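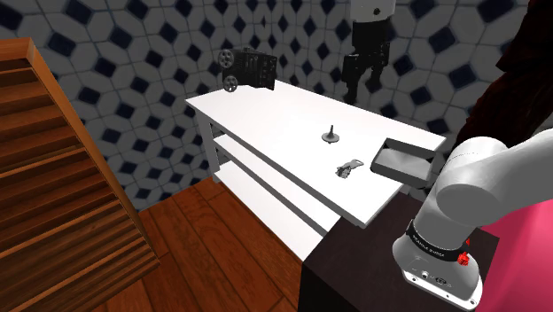

Submissions close in November on the draft camera and number plate policy

Kiltano Council has released its draft policy on street cameras and number plate readers, and members have until 5 pm on the last working day of November to comment. We will be lodging a submission and would like to hear from you first.

The draft lets council keep every plate it records for 270 days, whether or not the car is linked to an offence. The current limit is eight days. Staff from parking, planning and animal control could all search the records, and no warrant or written request would be needed.

The system is supplied by Prevavier, which stores the data at its own site in Abreu. We asked council who at the company can open the files. The reply said access was "managed under the contract", and the contract has not been released. We have lodged a freedom of information request for it.

Council's own report shows 3,713 searches were made last year. It does not say how many led to a fine or a charge – we have asked for that figure as well.

Our submission will call for a return to the eight-day limit, a log of searches that the public can read, and a warrant for anything older. If you live or work in Kiltano, please send your own as well. It can be short, and council's online form cuts off at 2,000 characters. Paper copies can be left at the Dredel library desk.

Send comments on our draft by replying to this newsletter. Please say if you don't want your name used.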